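Ein Lob auf den Inbusschlüssel

Seit Januar steht bei uns ein Wartungsheft auf Papier, kariert, mit Kaffeefleck auf dem Umschlag, und ich behaupte: Es hat mehr für unsere Greifer getan als jedes Softwareupdate. Ich weiß, wie das klingt. Wer in unserer Branche von Papier schwärmt, wird gern zum alten Eisen gelegt. Trotzdem!

Es geht um einen Parallelgreifer, zwei Finger, Gelenkplatten, vier Drehpunkte. Wir führen ihn von Hand durch ganz normale Wohnungen und lassen ihn Pullover falten, Decken ziehen, Socken sortieren. Textilien sind ein wunderbares Arbeitsgebiet, weil sie jeden Einstellfehler sofort bestrafen. Eine Schachtel verzeiht einem einen halben Millimeter Spiel in den Fingern. Strick verzeiht gar nichts. Da rutscht eine Lage weg, die andere bleibt hängen, und man steht neben dem Bett und fragt sich, ob man selbst zu ungeschickt ist oder das Gerät.

Meistens ist es das Gerät, und meistens sind es die Bolzen. Glenys Ormsby, die bei Unuvon viele Jahre Greifer gewartet hat und mir das Handwerk beigebracht hat, nahm jedes Werkzeug zuerst in die Hand und wackelte daran, bevor sie irgendein Messgerät auspackte. Finger schließen, leicht seitlich drücken, hinhören. Ein gesunder Greifer gibt dabei keinen Laut von sich. Klickt er, ist ein Drehpunkt lose, und dann kann man an der Schließkraft drehen, solange man will, die Finger treffen sich trotzdem schief. 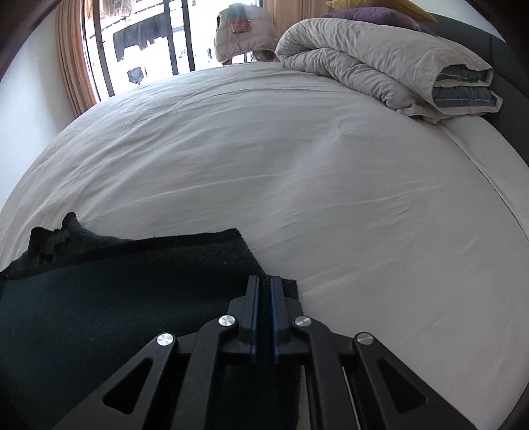
Wir haben uns darum angewöhnt, nach je 1.000 Griffen eine Pause von 22 Minuten einzulegen. So lange dauert es, wenn man es ordentlich macht: Bolzen prüfen, Fusseln aus den Gelenken pinseln, Fingerstellung gegen die Lehre halten, Eintrag ins Heft. Am Anfang haben alle gestöhnt, ich auch. Inzwischen mag ich diese 22 Minuten lieber als den Rest der Schicht (gut, fast lieber). Man lernt seine Maschine kennen wie ein Fahrrad, das man selbst zerlegt hat!

Gegenstimmen gibt es, und sie sind nicht dumm. Mein Kollege aus der Auswertung hätte am liebsten einen Sensor an jedem Gelenk und eine Meldung aufs Handy. Bei einer Zelle, die fest verschraubt in der Halle steht, wäre ich sofort dabei. Bei unserem Arkby aus der Werkstatt in Greltcombe kostet jeder Sensor Gewicht, und Gewicht spürt man im Handgelenk spätestens beim dritten Bettbezug. Außerdem meldet ein Sensor nur, wonach man ihn gefragt hat. Den Wollfaden, der sich um einen Bolzen gewickelt hatte und die Finger bei jedem fünften Griff bremste, hat bei uns ein Zeigefinger gefunden, nach 728 Griffen, also lange vor der fälligen Pause.

Bleibt die Frage nach dem Fett. Kolář, unser Lieferant für die Bolzen, legt ein winziges Tütchen bei, und die Versuchung ist groß, es auch zu leeren. Bitte nicht bei Textilarbeit. Ein Tropfen zu viel, und der Flusenbrei sitzt so fest im Gelenk, dass man die Platten auseinandernehmen muss. Ich nehme eine Spur auf der Spitze eines Zahnstochers, bewege das Gelenk ein paarmal und wische alles ab, was außen glänzt.

Was mich an der ganzen Sache so begeistert, ist das Tempo, in dem man besser wird. Fünf Wochen Heft, und ich konnte am Geräusch hören, welcher Drehpunkt Zuwendung braucht. So etwas steht in keinem Datenblatt, und ich wünsche es jedem, der mit solchen Geräten arbeitet. Ein Inbusschlüssel, ein weicher Pinsel und ein Heft passen in jede Jackentasche. Unser zweites Heft liegt schon bereit, diesmal liniert, weil es kariert nicht mehr gab.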